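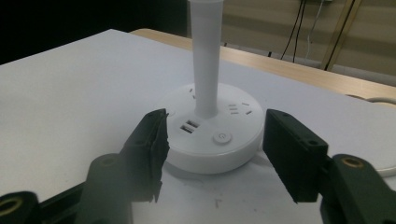 *Round desk power strip, USB ports and power button on the base*

**Ticket 2761 — Pickup orders getting charged postage**
Shop: Riltura (herbal teas, tinctures, salves)
Opened by: Viola Ruggiero
Platform: Lireo
Status: closed, with one leftover

**17 Nov 2022, first entry**

Hi Fiorella! So I've got a weird one. Three customers wrote in this morning to say they picked "Collect from Menov" at checkout and still got charged for postage. I figured one of them had clicked the wrong thing (happens all the time, the two buttons are right next to each other) but then I looked at the orders and nope, all of them say Collect, and all of them have a postage line underneath. I've refunded the postage on those and said sorry.

What I know so far:

- Normal courier orders look fine. Pagano rate comes up, customer pays it, label prints.
- Collect orders for just teas look fine too, no postage.
- The bad ones all have a salve in them. Could be a coincidence.

I did add the big salve jars last week, and I did fiddle with the weight bands while I was in there. Just saying it now so you don't have to drag it out of me.

**Reply from Fiorella D'Amico**

Thanks Viola, and thanks for confessing early. Can you send me the shipping rules page as text? Also please try a test order with one small salve and one with a big jar, Collect both times, and tell me which one goes wrong. Use a private window so your admin login doesn't get in the way.

**Viola, second entry**

Okay, did both. Small salve, Collect: no postage. Big jar, Collect: postage! Then I put a small salve AND a big jar in the cart and got postage again. So it's the big jar doing it.

Rules page, copied straight over:

```
Band A up to 300 g Pagano letter
Band B to 3000 g Pagano parcel
Band C over 3000 g ask for quote
Collect Menov free
Extra "glass" Pagano handling, all methods
```

I'd forgotten about that last line completely. I made the "glass" tag back in May for the tincture bottles, then decided not to charge extra for them and took the tag off the bottles. I never deleted the rule. And when I set up the big jars I typed "glass" in the tags box so people could search for it. Is that it? That feels like it.

**Reply from Fiorella**

That's it. "All methods" on the Extra line includes Collect, so anything tagged "glass" picks up the handling fee, and the checkout prints it under the word Postage. Your weight bands are fine, by the way.

You've got two choices:

1. Delete the Extra line if you don't want a handling fee at all.
2. Keep it, but change "all methods" to "courier only" and rename the fee so customers can see what they're paying for.

Whichever you pick, hit Save at the bottom and then Publish at the top. Save by itself only keeps a draft.

**Viola, third entry**

Went with the first one, deleted it. I don't want to charge anybody for glass, it's just a jar!

Tested again and it was STILL there, so I had a small panic, and then I saw I'd only pressed Save. Pressed Publish, opened a fresh private window, and now:

- big jar, Collect — no postage
- big jar, courier — Band B, right price
- tea and big jar together, Collect — no postage
- tea by itself, courier — Band A, right price

I went back through everything since the jars went up and found 11 orders with the fee on them. That's the Collect ones plus courier people who paid handling on top of the parcel rate and hadn't noticed. I'd like to refund them all. Is there a way to do that in one go, or am I clicking through each one?

**Reply from Fiorella**

One at a time, I'm afraid. Open the order, choose Partial refund, tick only the fee line and leave "restock items" unticked, or your jar count will go up with every refund. There's a note box at the bottom that goes into the customer's email.

**Viola, last entry**

All refunded. I ticked restock on the very first one (of course I did) and had to fix the jar stock by hand, but the rest went through clean. The note I used was "You were charged a handling fee by mistake, it's on its way back to you, sorry about that — Viola."

You can close this. The leftover is that the Collect email still gives our old pickup hours, and I can't find where that text lives. I've looked under Emails and under Locations. I'll open a new ticket for it if it isn't somewhere obvious.

**Fiorella**

Closing. Try Checkout, then Messages, then scroll right down to Collect. If it's not there, send me the new hours and I'll put them in.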